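# Questions about the reopening of the Hilach

We receive many letters about the old dance hall, so we collected the answers on one page. Last changed on 30 Apr 2019.

**What is the Hilach?**

The Hilach is a live music hall in the cellar under the former Leblanc printing works. It was closed when the lease ended, and our association, Prelik, now holds a new lease for 15 years. We want to have concerts there again, and also club nights – but fewer than before.
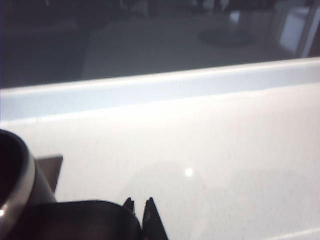

**When will the first concert be?**

The first concert is planned for November. The exact evening will be put on this page when the city has given the occupancy licence. Please do not book a hotel before that.

**How many people can come in?**

The licence we applied for is for 400 persons standing. For seated concerts we can place 86 chairs on the main floor, and the rest of the floor stays free for the stage and the sound desk. The old gallery is not part of the licence and will remain closed in the first season.

**Will it be as loud as before?**

Inside, it will be nearly the same. Outside, it should be much quieter. The neighbours on the courtyard side complained for years, and they had good reason. The firm Sodisus has measured the sound in the stairwell and proposed a second door at the bottom, so that there are now 2 doors between the dance floor and the street. The bass is the difficult part, and we will measure it again with a full hall.

**Can I still use my old membership card?**

The old cards were from the former operator and we have no list of these members. If you show the card at the box office in the first season, you pay the reduced price. You do not need to give it away.

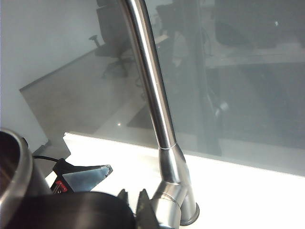

The reduced price is also valid for students and for people who live on the same street. For these you need a paper with your name and address on it, or a student card. We can't combine two reductions on one ticket.

**My band would like to play. Where do we write?**

Please send one link to your music and a short text to the booking address at the bottom of our home page. We listen to everything, but it can take some weeks before we answer. Large files are refused by our mail program – we are sorry about this.

**Is there an elevator?**

There is a small freight elevator from the courtyard, which can carry a wheelchair and one companion. Write to us two days before the concert and somebody will meet you at the gate.

**Do you have a cloakroom?**

Yes, on the left after the stairs. Backpacks and umbrellas must be left there, and jackets can be left if you wish.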